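Home | New In | Rings | Galleries | Stockists | Contact

We use cookies to remember your basket and to count visits. By staying on this site you accept our cookie notice.

Gallery: The Flower Ring Drawer

Porgate has been selling small, cheap rings since we had one shelf next to the register. The flower rings were never planned as a line. Lamduan Thammasiri brought in a bag of beads one December, made a few at the counter between customers, and they sold before she had priced them. She has since filled a whole drawer.

This page collects notes on the rings we get asked about most. Some are still in stock, some are one-offs that have already gone. The order follows the drawer, front to back, and the names are the ones written on the little envelopes.

Jedel
Plain band, plain bloom, one color all the way through. Paweena Thaweesak wears hers on the little finger. Fits small hands and comes up tight on anyone else, so ask for the larger blank if you are buying without trying it on.

Petchrat
The tall one. The flower sits high and will catch on knit gloves and sweater cuffs. We still like it, and it looks good on a middle finger with nothing on either side. Sold in a card box, no pouch.

Morkov
Named by Vichien Klinhom, who strung the first batch in orange and thought they looked like sliced carrots. The later ones are red or yellow but the name stayed on the envelope. Stock number 549 if you are ordering by phone.

Red flower, clear band
Red beads run in a scalloped circle around a white center. The band is see-through, so on the hand most of what shows is the flower.

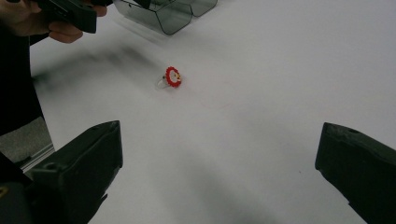

Red bead flower ring with a white center and transparent band.

The clear bands come in three sizes and do not adjust. If you are between two sizes, take the larger one. Do not try to stretch a band over the knuckle - it will crack where the flower joins, and we can't repair that.

Double bloom
Two flowers side by side on one band, for people who asked for more of everything. Wider than it sounds. Tassanee Somboon made 16 of them and says she is not making any more until the weather cools off.

Children's mix
Smaller flowers, any color, picked from the bowl by the door. These are for dressing up and party bags. Small beads are not suitable for children under three, and the sign on the bowl says the same.

The practice pieces
Crooked petals, mismatched centers, beads left over from other jobs. Hongjun Xie keeps them in a jam jar and sells them at half price. They are popular with teenagers, who tend to buy several and wear them all on one hand.

Care
Take the ring off before washing up, swimming or putting on hand cream. Wipe it with a dry cloth. Store it flat in its envelope and keep it away from heavier metal rings, which scratch the clear bands quickly. A scratched band can be swapped for a new one at the counter while you wait, as long as the flower is sound.

Orders
We can make up to 200 rings in one color for weddings and school fairs. Allow four weeks, and six if you want a mix of centers. Bring a scrap of fabric or a paint card if the red has to match something - our beads come in several reds and they are hard to tell apart over the phone.

Gallery last updated May 2, 2021. Prices are on the Rings page.

Sign up for the Porgate newsletter. One email a month, unsubscribe at any time.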